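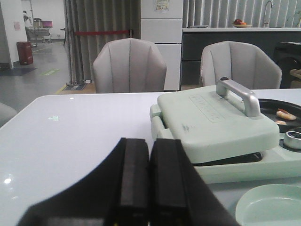 Photo: Katayama

Brulto is an online job board for hourly and part-time work, operated by a private company of the same name. It lists openings in restaurants, warehouses, retail stores and home care, and it earns most of its revenue by charging employers for placement near the top of search results. The company has described itself as "the fastest-growing hiring site in its class," a phrase that appears in nearly all of its press material and that has never come with a definition of the class.

History

Brulto began as a bulletin page for student workers in the town of Dutham and was run for its first two years from a rented office above a print shop. The founders' account is that local employers began asking to pay for listings before the site had any way to take money. Local coverage from the period repeats this story but names no such employer, and the site's earliest archived pages already carry a price list.

In its third year the company bought Banda, a shift-scheduling tool used by small cafes. Brulto announced the deal as a merger. Banda's own customers received a notice calling it a purchase of "certain assets," and the tool was closed to new accounts nine months later. Some of its calendar features were later added to Brulto's employer pages, where they remain in a reduced form.

Business model

Basic listings are free and stay up for 14 days. Paid listings are sold by the click, with prices set by auction. Employers can also subscribe to a monthly plan that includes a fixed number of paid clicks, although unused clicks do not carry over.

The company says that job seekers are never charged. This is accurate for searching and applying. A separate "priority profile," which moves an applicant higher in an employer's inbox, was sold to job seekers for one February and then withdrawn. Brulto called it a test, and its help pages no longer mention it.

Size and ranking claims

Brulto's position among job boards is disputed, mainly due to the way it counts. A company statement dated December 27, 2022 gave a total of 2,667 active employers and ranked the site third in its region. The ranking was credited to Katayama, a market research firm that was at the time also a paying Brulto advertiser.

Katayama's published table used a different figure. It listed 1,768 employers with at least one open position, which placed the site fifth. The gap comes from accounts that had posted a job at some point in the past year but had nothing open when the count was made. Brulto has continued to call these accounts active. Neither party has explained how fifth place became third, and the company's press page still carries the higher ranking.

Traffic claims are harder to check. The site reports "visits," a term it uses for page loads, so a person who opens six listings in one sitting may be counted six times. No outside audit has been published.

Listing quality

A recurring complaint concerns repeated listings. In a review of the Dutham section by a local workers' group, 766 listings were examined and 241 of them were found to be copies of another listing in the same set, usually with a small change to the job title. Brulto replied that employers often hire for several identical openings at once. The group pointed out that many of the copies shared a single reference number, and the company did not respond further.

The review covered one town over one week and may not reflect the site as a whole. It remains the only independent look at the question so far.

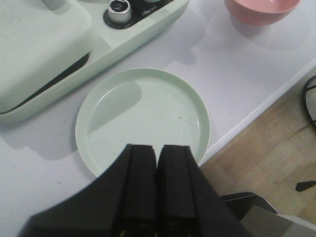 Is Brulto a staffing agency?
The site only carries listings. It does not employ workers, run payroll or set wages, and anyone hired through it works directly for the business that posted the job.

Reception

Trade newsletters have generally been kind to Brulto, praising its short application form. Much of this coverage follows the wording of the company's own announcements closely. User reviews are more mixed, with the most common grievance being applications that never receive a reply, a problem shared by most sites of this type.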